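Notes on Leaving a Rented House

April 2018

The tenancy at Prelgate ended at noon on the last day of the month, and the keys were returned to the office of the letting agent before that hour. I had lived there for seven years. Several readers have asked for an account of the process, and I set it down in the order in which it took place.

Written notice was given to the agent 29 days before departure. The agreement required 28. A copy was sent to the owner, Ms. Glenys Birkett, by post, and she acknowledged it in a short and courteous letter.

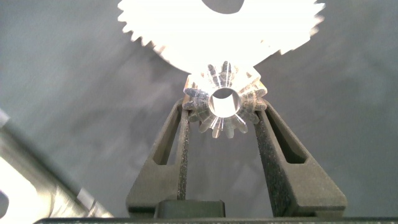 Should a tenant repaint before leaving? Check the lease first, and if it says nothing on the matter, ask the owner in writing and keep the reply.

In my own case the lease was silent. Ms. Birkett wrote that the hall and the back bedroom could stay as they were, and that she would prefer the kitchen returned to white. The kitchen took two coats and the whole of a weekend. The pantry door, which had been green when I moved in, was left green by agreement.

The deposit was a larger matter. It stood at $3,000, held by the agent, and the inspection report from my first week listed the faults already present: a cracked tile by the bath, a stain on the landing carpet, a window in the front room that would not lock. I had signed that report and kept it. Mr. Jamie Crabtree conducted the final inspection for the agent and went through the same list, room by room.

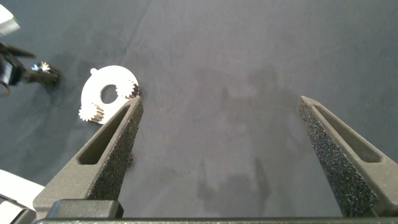
He raised the question of the window. The report settled it at once, and no deduction was proposed. He then asked that the gutter over the porch be cleared, a duty which the lease places upon the tenant and which I had overlooked. It was done the same afternoon.

Utilities were closed by telephone. The water company required a meter reading on the day itself, and the meter at Prelgate lies under a cover near the gate that had to be lifted with a screwdriver.
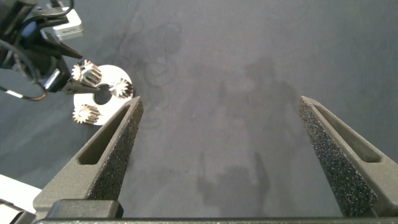 Furniture was the last item to be resolved. The sofa went to a family in Cheetham, and the dining table was sold to a neighbor. My worktable posed more difficulty. It had to come through a narrow door and down a turning stair, and I had intended to cover it for the journey with a plain gray surface like the one shown between the two dark fingers in the photograph. A blanket was used in the end. One leg was scratched on the lower step, and the wall was not marked.

The deposit was returned in full in the second week. My post is now forwarded to the new address in Zundbridge, and the arrangement runs until September.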